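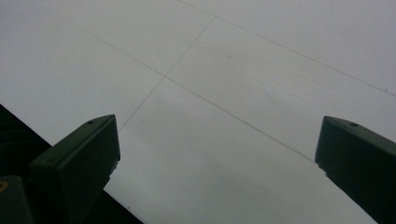

Gripper open over pale panels with thin gray seams.

Buying a Gripper for the Home Workshop: Tips Before You Spend

I get more letters about this than about glue, and that is saying something. People have a bench, they have a bit of money put by, and they want to know which gripper to buy. I always write back with the same dull question: what are you going to pick up with it? So get a sheet of paper and write that down first, before you so much as look at a price. Mine said jar lids, sanding blocks, cotton reels and seed packets, and I was surprised how much that short list settled for me.

Measure the fattest thing on your list. Add a little room on each side, as you would for a drawer, and that is how wide your fingers need to open. A wider opening sounds like a bargain, but you pay for it in weight, and a hand-held tool gets heavy by the end of an afternoon (ask my wrist). If you can, borrow one for an hour and hold it out in front of you with the fingers open before you make up your mind.

Then think about the surface you will be working on. Pale panels are easy on the eye, and dark green fingers show up against them very nicely, but seams are worth a minute of your time. Run a fingernail across each joint. If your nail catches, a seed packet will catch too, and you will want either filler or a thin mat over the top. Put the mat in the budget now - it is the kind of small thing that gets left out and then annoys you for a year.

Here is how my own sums went. I had $876 to spend, all in, and I did not want to go back to the well. I set aside $60 of it for spare fingertips, screws and a box to keep them in, and I am very glad I did, as I was into that box before the summer was over. My neighbor Jessie Halliday spent everything on the gripper itself and then had to wait until September to buy tips for it. She is a good sport and lets me mention it.

Ask these before you order:

Can you buy the fingers on their own, or only the whole head?
How do the fingers come off, and do you already own the right driver?
How long does the seller take to send parts?
Does it come with its cable and charger?
Can you send it back once the box has been opened?

Czesław Baran at Drudside answered all of mine over the phone in one go, and he talked me out of the bigger model while he was at it, so he got my order. Another shop took a week to tell me they would look into it. I'm sure they are lovely people, but picture yourself waiting on a part from them!

If you are planning for a club or a shared shed, buy one and live with it for 6 weeks before you buy the rest. Ruaridh Menzies wanted 4 straight away for his group and had the order form filled in and everything. We talked him down to a single one over a pot of tea, and by the end of the trial they had changed their minds about the finger shape, so the others were ordered with a blunter tip.

Secondhand is fine if you can see it first. Open and close the fingers slowly and watch that the tips line up. Look at the edges for chips, and look in the screw holes, where a stripped thread likes to hide. Wiggle each finger sideways. A little play can often be tightened out, but a lot of it means new parts, so take the price of those off your offer and say so kindly.

One last money tip from Blair Menzies, who keeps better records than I do. Tape an envelope inside the cupboard door and put every receipt in it, even the one for the screws. When you come to plan next year's spending you can tip it out on the table and add it up. Mine also has a shopping list in it and half a packet of radish seeds, but the receipts are all there.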